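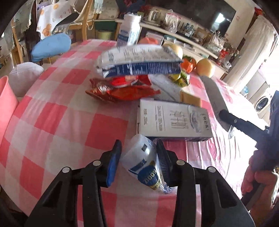
Section 4. Setting Up Cabins and Sessions

This section covers the first-time entry of cabins, sessions and age groups in Perkach Camp Registration. Complete Section 3 (Camp Profile) before you begin. You need an account with the Director or Registrar role. Accounts with the Counselor role can view sessions but cannot change them.

4.1 Create a session

1. Sign in and open Setup > Sessions.
2. Select New Session.
3. Enter a session name of up to 100 characters. Parents see this name on the registration form and on the receipt.
4. Enter the arrival day, the departure day and the check-in time. Check-in time is shown in the time zone set in the Camp Profile.
5. Set Lowest Age and Highest Age. The default values are 10 and 16.
6. Select Save as Draft.

Note: Age is calculated on the arrival day of the session. A camper who has a birthday between registration and arrival is placed by the later age.

Caution: Do not open a session for registration until its cabins are assigned. Campers who register for a session without cabins are held in the Unplaced list and must be moved one at a time.

4.2 Add cabins

1. Open Setup > Cabins and select Add Cabin.
2. Enter the cabin name and the number of camper beds. Leave counselor beds out of this number; they are entered in a separate field.
3. Choose an age group from the list. If the list is empty, go to Setup > Age Groups first.
4. If the cabin has a ground-level entrance and an accessible bathroom, check Accessible. The program offers these cabins first to campers whose health form asks for one.
5. Select Save. Repeat for each cabin.

To add several cabins with the same layout, open a saved cabin and select Copy. A cabin with 12 camper beds produces a copy with 12 camper beds and a blank name.

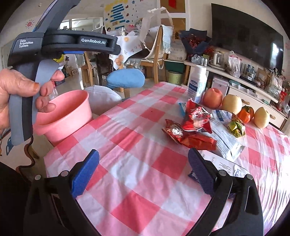
Checkered table covering.

4.3 Assign cabins to a session

1. Open the draft session and select the Cabins tab.
2. Check each cabin in use for that session.
3. Compare Total Beds at the foot of the tab with the Session Limit. If the limit is higher than the bed total, the field turns red and the session cannot be opened.
4. Select Open Registration.

Note: Cabinmate requests are matched only when both families enter the request. One-sided requests appear in the Requests report and are left for the registrar to settle.

4.4 Changing a cabin after registration opens

Bed counts can be raised at any time. To lower a bed count, first move the affected campers – the program will not remove a bed that is in use. Renaming a cabin updates the roster but does not resend confirmation letters. To resend them, open Messages > Letters and select the session.

Camps that moved from the Destico roster format should check cabin names after import. Names containing a slash are split into two cabins and must be merged by hand under Setup > Cabins > Merge.

Continue to Section 5, Health Forms and Medication Records.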